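Faren revises service schedule for Quintanilla coachbuilt motorhomes

Motorhome converter Faren has issued a revised service schedule for its Quintanilla coachbuilt range, covering the rear air suspension, the habitation battery charger and the gas locker drain. The schedule takes effect in May and applies to vehicles already on the road as well as to new builds. Owners with a valid habitation warranty can have the first inspection under the new schedule carried out at no charge.

The main change concerns the auxiliary air springs on the rear axle. Faren previously asked for a visual check at the annual service. Dealers are now to perform a pressure hold test with the vehicle at its normal touring load. Both springs are inflated to the figure on the door plate, the supply is isolated, and the reading is taken again after 4 hours. A drop beyond the limit in the workshop sheet calls for replacement of the push-in fittings on that side. The springs themselves are replaced only if the leak remains after the fittings have been changed.

According to the technical note sent to dealers, 411 vehicles fall within the affected build range. Of these, 292 were fitted with the earlier fitting, which has a single O-ring. The rest left the plant with the double-seal version and need the hold test only. The fitting type can be read from the color of the release collar, and dealers are asked to enter it in the vehicle record even if no parts are changed.

We use cookies to remember your preferences and measure site traffic. By continuing to browse you accept our cookie policy. Accept / Manage settings

The second item is the charger. Units supplied by Deteck were shipped with a charging profile set for lead-acid batteries. Where an owner has since changed to lithium, the profile has to be switched by hand behind the lower cover, and the new schedule adds a check of that setting. The note also specifies a torque value for the negative terminal at the chassis earth point, which was missing from the earlier document. The job is rated at 23 minutes of workshop time, including removal and refitting of the seat base. 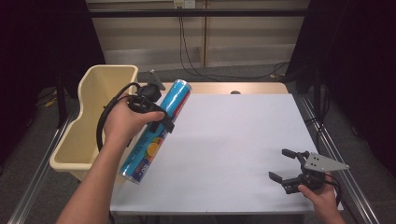
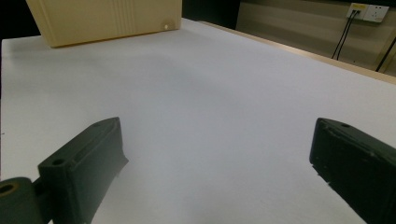 Anemau, which operates a rental fleet made up largely of Quintanilla models, said in reply to the note that it had been running the hold test on its own vehicles since last season, and that most of the pressure loss it found was on the side nearest the exhaust. The company asked Faren to consider moving the air line further from the heat shield on future builds. It added that a four-hour hold is difficult to fit between a morning return and an afternoon handover, and that it would prefer a shorter test at higher pressure.

Faren's response is that the shorter test was tried during preparation of the schedule and gave inconsistent readings when the workshop temperature changed. The longer hold stays in the document. Fleet operators may run it overnight, provided the starting and final temperatures are recorded on the sheet.

The remaining change is minor. The gas locker drain is to be cleared with a nylon rod at each service, and the mesh refitted with the fold facing down. On vehicles with a side-mounted locker, the drain is reached from under the step, and the step motor must be isolated first.

Vehicles more than one service overdue should have the complete list carried out before the warranty extension is applied for. Parts for the suspension work are held at the dealer warehouse and are supplied as a kit with two fittings, a length of air line and a replacement collar clip. The kit does not include the door plate sticker, which is ordered separately against the chassis number.

Imported vehicles follow the same schedule, but the dealer has to request the build sheet from Faren before starting, as the earlier fitting was also used on a small number of left-hand-drive vehicles outside the main build range. Owners who have had the air suspension replaced with a different make are exempt from the hold test and should keep the installer's invoice with the service book.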